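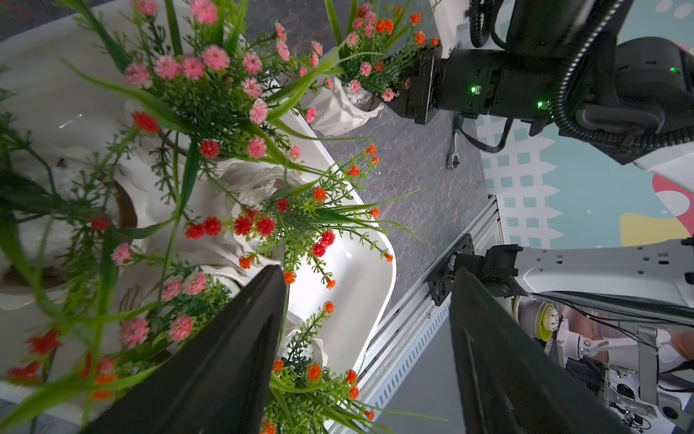

Pink, red and orange blooms in white fluted pots, some topped with white pebbles.

The flower pots are back at Plolwood, and there are more of them than ever!

If you came by the front hall last winter you may remember the little row of artificial carnations on the windowsill. People liked them so much (and asked so often where they could get one) that we decided to do a proper batch this year, enough for every table in the dining room, the reading corner and the long shelf by the mailboxes. The flower fund stood at 925 dollars after the fall rummage sale, and we have spent well under that so far, mostly on stems and pots from Clomen over on Rodrigues Street.

The recipe is simple and you can do it at home. Start with the tall grass, because everything else leans on it. Let the blades arch out over the rim instead of bunching them straight up. Feathery green sprigs go in next, then the big blooms, then the small orange sprays last of all, out toward the sides where they can hang a bit. Pebbles on top hide the stem ends and give a light pot some weight. One bag does 3 small pots if you don't heap it.

Color is where the fun is. We started out very strict, pink with pink and red with red, and that lasted most of one afternoon. The mixed ones are so much more cheerful! Orange next to pink sounds like too much until you see it under the hall lights on a gray morning.
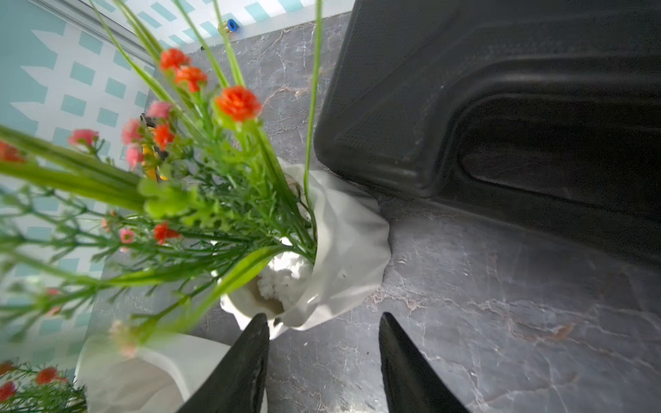

We have also been trying out softer finishes for the tables. A crinkled white wrap around the pot looks lovely with orange-red carnations and little pink blossoms, and a fluffy white filling does the same job as pebbles at a fraction of the weight – handy if you are carrying one home on the bus. Pull the folds outward once the flowers are in and leave them loose. If a bloom gets squashed, a few seconds of fluffing the petals with your fingertips brings it right back.

Dusting tip from the Fiteo craft circle: a clean, dry makeup brush, working from the middle of the flower out. Skip the spray cleaners, which can leave spots on the leaves.

Pots go out on the tables the first Sunday in December, after lunch. Extras will be on the cart by the front desk for 8 dollars each, and that money goes straight back into stems for spring. We are already arguing about tulips.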